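Progress report no. 4, shirt folding cell
To: Tabrizi small grants, shared workshop program
From: Josué Lacerda, Hallitton workshop
5/15/26

Writing this between shifts so forgive the shape of it. Short version: both arms run, the cell is closed in, folding works on some shirts and not on others. Money is tight but ok. Need a decision from you on the second gripper order, see the end.

Where we were last time

Left arm up, right arm in pieces on the bench. No panels. Table was a door on trestles, which you were polite about. Cable for the left arm kept catching on the elbow and pulling the plug half out mid move.

What got done

Right arm built and on the rail. Took longer than planned, the shoulder mount from Litov came with the holes drilled for the older bracket and I had to redo the bracket instead of the mount. Two evenings gone. Both bases now sit under the front edge of the table and reach up and over. Much better than the side mounting in the proposal, the arms don't fight for the same space over the collar.

Proper table in, dark grey. Pale panels at the back and both sides, metal posts in the corners. Before the panels the afternoon light from the roll door wrecked the vision, it would find a sleeve in a patch of sun. That has pretty much stopped. Front stays open so I can get my hands in.

Cables rerouted. Purple ones now go over the top of each gripper and down the forearm with a big loop of slack at the elbow. Ugly. Hasn't pulled a plug since I did it.

Laundry basket moved to the left end of the table, hanging over the edge a bit. Finished stuff goes in the far right corner. So the flow is left to right, same as the drawing in the application.

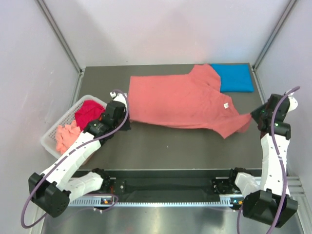 Coral shirt across the table, right gripper on the near sleeve. Blue piece in the far corner, more in the basket.

Folding results

Counting an attempt as one garment taken from the basket, whatever happens after. 378 attempts logged since the last report. 282 ended in a fold I would accept, meaning roughly rectangular and no sleeve sticking out. I know the proposal said we would report time per garment as well. Haven't got it clean yet, the log timestamps were wrong for the first stretch (my fault, clock on the new controller) and I'd rather not send you a number I dont trust.

Failures, from reading the notes, no proper table yet:

Sleeves. Still the big one. Gripper pinches the end of the sleeve fine, then when it pulls out to straighten, the shoulder comes with it and the whole shirt turns. Slower pull helps. Holding the hem with the other arm helps more, but then the left arm is busy and can't do the smoothing pass.

Thin fabric. Picks up two layers when it wants one. Sometimes it wants two and gets one. Tried softer pads, then harder pads, went back to soft.

Tags. Vision took the neck tag for a corner on a few shirts and went to grab it. Added tagged shirts to the training set and it's better, not gone.

Finished pile. If a shirt gets laid out too far right it lands on whatever is already folded in the corner and drags it when it moves. Need to either shift the start position left or clear the corner between garments. Doing the first, its free.

What didn't get done

Stacking. Was supposed to start this period, didn't. The cell makes one folded item at a time and I take it away by hand.

Covers for the small boards on the rail. They are still bare. Printed one set, too tall, the base wouldn't pass. Second set is drawn, not printed.

Writeup for the other members at Hallitton who asked for the build notes. Half a page exists.

Money

Panels and posts came in under. The bracket rework cost time only, Litov gave a partial credit which I've put against the next order. 50 dollars over on cable and connectors, covered it from the spares line. Receipts are in the shared folder, let me know if one is missing, the Idmont one is a bad scan.

Next, through June

Fix the timestamps and rerun a clean batch so you get time per garment.
Two-arm sleeve move, left holds hem, right pulls, then swap for the smoothing.
Board covers.
First try at stacking, shirts only. Towels can wait.

Decision needed

Idmont can do a second pair of fingers with a narrower tip. I think it fixes most of the two-layer trouble but I have only tried a taped together version by hand. It would come out of the stacking budget. If you say no I carry on with the current ones and stacking starts sooner. Fine either way, just need to know before I place the June order.

Visitors welcome, evenings are best, ring the side bell as the front one is dead.

Josué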